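Seltoslow Neighbours Help Board
2 min read
Mar 3, 2023, posted by Heloísa Bragança

Moving interstate with a box of odds and ends, post it or drag it along?

Hi all, hoping someone has been through this. I'm moving out of my flat in Drorkgate at the end of the month and the new place is over 3,000 km away. The big furniture is sold, the clothes are sorted, and what's left is the stuff that doesn't belong to any category. You know the sort of thing, bits out of the kitchen drawer, chargers I'm scared to throw out, a few things of Mum's that I'd be gutted to lose.

The removalist quoted me $158 for each extra carton on a shared load, with a wait of up to 18 days. The post would be cheaper if I can keep the weight down, but I've had parcels turn up looking like they were kicked the whole way. My car is a little hatchback and it'll already have me, the cat and the pot plants in it.
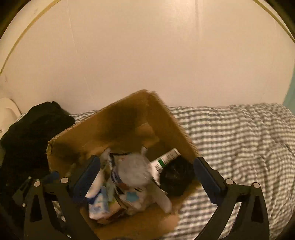 I started packing in February and I've repacked the same things three times now, so clearly I've lost all judgement. Do I pay the removalist, post it, or squeeze it in with the cat? And if I post it, how do you stop everything rattling around? I've got towels and a big stack of old newspaper, but I'd rather not buy bubble wrap if I can help it.

Thanks heaps, any advice welcome, even if it's "chuck the lot"!

gumleaf_64
G'day Heloísa, I did almost the same move two years ago with a dog, so I feel your pain. I'd split it up. Anything of your mum's goes in the car with you, end of story, even if it has to ride under the passenger seat wrapped in a jumper. The rest can go in the post.

For the rattling, put the heavy bits at the bottom, roll the towels up tight and jam them down the sides, then scrunch the newspaper (properly scrunched, not folded flat) into every gap. Close the lid and give it a gentle shake. If you can hear anything moving, add more paper. Two small boxes are better than one big one too, they get thrown around less and you won't wreck your back. I used Famov tape from the hardware shop on mine and they all arrived in one piece, but any decent packing tape will do. Run it along the bottom seam twice.

Oh, and write your new address on a bit of paper and put it inside as well. Labels do come off.

Pete K
chuck the chargers. you will never use them

marnie.b
I'd think twice about that removalist price! Mine came down to $90 a carton once I rang and asked, the online quote was way higher. Worth a phone call at least. Ask what their insurance covers while you're on, because mine didn't cover anything I'd packed myself and I only found that out from the fine print.

Can't help with the cat sorry, ours yowled all the way to Quan and that was only an hour.

We use cookies to keep you signed in and to see which pages get read. By staying on this page you agree to our cookie policy.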